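Small Craft Enterprise and Household Income
Handout 5: Pricing and selling handmade goods

Instructor: Consuelo Tlapale
Read before the April session. Bring the worksheet from Handout 4.

1. Where we left off

Last time we looked at how a family workshop decides what to make. This handout covers what happens between the finished piece and the money coming into the house. The running case is the weaving workshop of Osvaldo Barbieri, outside Mendoza, who makes table runners and small blankets and sells under the name Danduvitz. The workshop supports his household and pays two part-time weavers by the piece.

Keep in mind that the household and the workshop share one purse. Yarn, school fees and bus fares all come out of the same tin. This is normal for businesses of this size and it makes most textbook advice on pricing hard to apply directly.

2. Working out what a piece costs

Most makers who sell from home know what they paid for materials. Far fewer put a value on their own time. For the Danduvitz runner we used four headings:

Materials: yarn, dye, thread, labels.
Labor: hours at the loom, plus washing, finishing and winding.
Share of fixed costs: rent on the shed, loom repairs, electricity.
Selling costs: stall fee, transport, wrapping, commission.

Barbieri's first estimate left out winding and finishing. When he wrote down his hours for a month, those two jobs came to a quarter of his working time. The stall price had never covered them.

Do not try to be exact. A maker who knows the cost of a runner to the nearest bill can make good decisions. A maker who spends an evening dividing the electric bill between 25 runners has lost an evening.

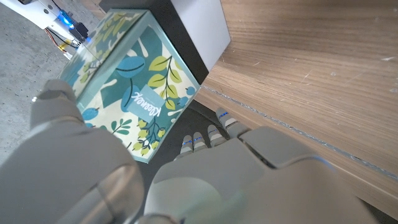

Robotic hand and tissue box.

3. Three ways to sell

Direct sale. The maker sells from home or from a stall. The full price stays in the house, but the hours at the stall are hours away from the loom. Sales are uneven and follow the holiday calendar.

Consignment. A shop takes the goods and pays after they sell. Barbieri left stock with a gift shop called Vurkley for one season. The shop kept 40 percent and paid late twice. On the other hand, it reached visitors who never came to the Sunday market.

Wholesale. A buyer pays up front, or on delivery, at a lower price. The Brerkonum fair trade group ordered 900 small blankets over two years. The final delivery count was 877, with the shortfall agreed between both sides after a loom broke down. The unit price was the lowest of the three, and it was also the only income the family could plan around.

Students often ask which of these is best. Most workshops we have studied use at least two, and shift between them as the year goes on. The useful question is how much of the month's output should go to each.

4. Reading the wholesale agreement

The Brerkonum agreement is two pages long and is in your course reader. Look at these points in particular:

The advance. Half was paid on signing, which let the workshop buy yarn in bulk.
Quality terms. A blanket could be returned for a "visible fault," a phrase the agreement does not define. Four were returned in the first year and the parties argued over two of them.
Exclusivity. The workshop could not sell the same pattern to other wholesale buyers. Direct sale was allowed. Barbieri says he did not notice this clause until the second delivery.
Dates. Deliveries were set for the end of each quarter. The first one clashed with the grape harvest, when both part-time weavers take vineyard work.

The last point comes up again and again in rural craft work. Piece workers have other seasonal jobs, often better paid by the day, and a delivery schedule that ignores them will slip. 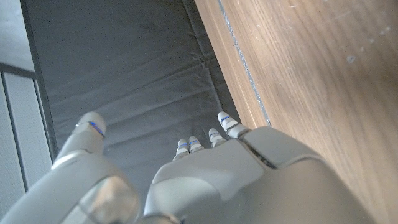 5. Money in the household

Income from craft sales tends to arrive in lumps. In the Barbieri household the advance went first to yarn, then to a debt at the hardware store, then to food. By the time the second payment came, the family had borrowed again – a small sum, from a cousin, without interest.

A simple record helps. The workshop now keeps one notebook with two columns, money in and money out, and draws a line under it on the last day of each month. Personal spending is marked with a P. It is not proper bookkeeping, but it shows whether the loom is feeding the family or the other way around.

6. For discussion

Choose one handmade product sold near you and list its costs under the four headings in section 2. Say which figures you had to guess.

Rewrite the "visible fault" clause so that a weaver and a buyer would both understand it the same way.

Reading for next session: course reader, chapter on producer groups, first half only.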